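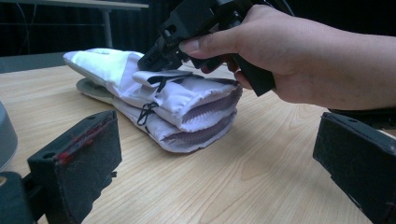 Landeg Walking Club – Kit and Clothing

Forum > Kit and Clothing > Storage and Care

Posted in: Jackets, Packing

Last updated: 26th July

Folding a puffy white jacket – zippers in or out?

ridgeline_4
Putting the winter stuff away and I'm stuck on the white one. I fold it lengthwise, then over on itself so it makes a compact bundle. The ends stay rounded and puffy, and both zippers end up along the front edge with the drawstring cords hanging down. Is that fine for a few months in a box, or should the zippers go on the inside?

mudlark
Zippers out. If they're inside they press into the fabric and you get a row of teeth marks. I left one like that until February and the line never came out of the sleeve.

Fernisero_fan
Disagree. Zippers out means they catch on whatever is next to them in the box. I close mine all the way, fold them in and put a cotton pillowcase between the layers. No marks so far.

mudlark
A pillowcase takes up as much room as another jacket.

Fernisero_fan
A thin one doesn't.

tarn15
I wouldn't fold it at all. Hang it if you have the closet space. Anything with fill in it goes flat along the fold. If you have to fold, do it once or twice and don't put boots on top.

ridgeline_4
No closet space. It's four jackets and one shelf, so it has to be a box. It already has soft creases and I'd like to not add more.

tarn15
Then put it at the top of the box and refold it on a different line halfway through the summer.

quietgate
Tuck the cords in, whichever way you do the zippers. Mine caught in the lid of an Altasero box and pulled the toggle off. Also wash it first. White turns yellow at the collar if you store it dirty.

mudlark
Agree on washing. Still zippers out.

ridgeline_4
OK, washing it first, cords tucked in, top of the box. I'll leave the zippers out on this one and try the pillowcase on the blue one – will post in the fall when I open them up.

Fernisero_fan
Fair test. Use a thin pillowcase.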